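Small Parts and Stationery Storage - Session 8 handout
Workplace Organisation, evening group, Trevham site
Notes by Kanokwan Kaewsai, updated 2020-01-07

Carrying on from last time (shelving, deep cupboards, the tin problem). Tonight is drawers only. Small ones. If you missed the shelving session get the notes off somebody, I won't go back over it.

Bring your own list of what's in your desk or workbench. Those who did the homework - good, you'll need it for exercise 2.

1. Why small drawers at all

Main point from the reading (Štěpánek, chapter on sorting, the photocopied pages): a drawer is a decision you make once. A tub is a decision you make every time you go in it. Rummaging is where the time goes.

Miroslava Štěpánek did a tally at the Drurgate repair shop one August. 331 trips to the mixed tub in the month, and in most of them the person came back with the wrong size first. Then they split the tub into drawers. She doesn't give an after figure which is annoying, but says the arguing stopped.

Terms, so we all use the same ones:

Cabinet - the whole thing, outer shell plus drawers.
Drawer or bin - the bit that pulls out. Open-topped unless it says otherwise.
Face - front of the drawer, what you see when it's shut.
Tray top - moulded hollows on the top of some cabinets. Handy for what you're using right now, bad for storage, everything ends up living there.
Footprint - how much table it takes up. People forget to measure with a drawer OUT. Measure with a drawer out.

2. Clear or solid fronts

Clear: you see the level, you see the colour, less labelling. Looks messy when full. Also you see when it is empty, so it gets refilled.
Solid: tidier to look at, needs labels, labels fall off or go out of date.

My view - clear for anything under hand size, solid for paper and cables. Some of you disagreed last term, fine, write up why.

3. Choosing what goes where

Rows first, then columns. For a three by three grid:

Middle row, things you reach for daily. Pens, highlighters, the tape.
Top row, light things used weekly. Clips, pins, rubbers.
Bottom row, heavy or rare. Batteries, screws, spare staples. Weight low down or the cabinet tips when you open a top drawer, esp. if it has a carry handle and gets moved.

Don't fill by type only. A highlighter and the sticky flags get used together so they go side by side, even though one is a pen and the other is paper. Sartori calls this "by job" in the second handout.

Length check! Lay the thing in front of the drawer before you decide. Pens are the usual mistake, they go in on the slant and then the drawer won't shut. If it has to go diagonal it is the wrong drawer.

4. Setting up the sorting surface

Clear the table. Put a plain sheet or board down, pale, matt if you've got it - small parts show up and shiny surfaces are tiring under the strip lights. Cabinet at the back, facing you, room to pull a drawer right forward. Items in front of it.

One drawer open at a time. I know it's slower. With two open you drop things into the wrong one and you won't notice until you want it.

One item type on the board at a time as well. The rest waits in the box on the floor.

5. Method (copy this down)

a. Empty the lot. All drawers shut.
b. Decide the middle drawer first, it is the easiest to reach.
c. Pull it forward, but not off its runners.
d. Item in, pointing the same way as the others will.
e. Shut it before you pick up the next thing.
f. Label last, after a week of use. Not before, you will change your mind.

6. How much is too much

Rule of thumb, two thirds full. The Horkanance stores had 1,243 loose items to get through and roughly 500 went straight in the bin or to the charity box before a single drawer was filled. Dried out pens mostly. So test evry pen before it gets a place.

Exercise 1. Draw your own three by three grid and fill it from memory, then compare with your list. What did you leave off? Those are your bottom row.

Exercise 2. In pairs. Swap lists. Lay out your partner's grid without asking them anything, then ask why they'd move things. Ten minutes each, I will be strict.

Exercise 3 (at home). Pick one drawer, keep a tick sheet inside it for a week. Bring the sheet.

Next time: labels, and what to do with things that belong to no job at all. Read the Sartori handout before then, both sides, the back is the usefull bit.
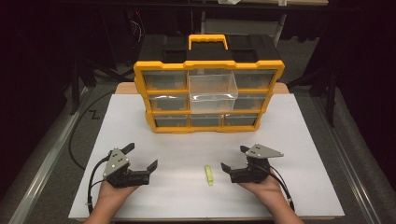
Fig. 1. Three by three drawer cabinet, centre drawer pulled forward, highlighter on the board in front. See sections 4 and 5.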